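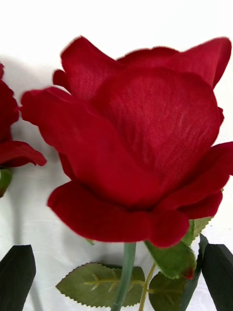
Stoffblumen und Schaufenster, Blatt 4
Dozentin: Simin Arabzadeh

Die Rose ist das Pflichtstück, man entkommt ihr nicht. Stoff mit schräger Rippe verzeiht wenig: Wer den Fadenlauf ignoriert, bekommt Kohl. Blütenblätter locker in Stufen setzen, Kanten nach außen rollen, das vordere Blatt kräftiger einrollen. Gesägte Laubblätter erst am Schluss.

Zum nächsten Termin: 2 Blüten in Rot, davon eine vorzeigbar. Fragen zum Draht bitte an Ehsan Amini, Klagen ebenfalls.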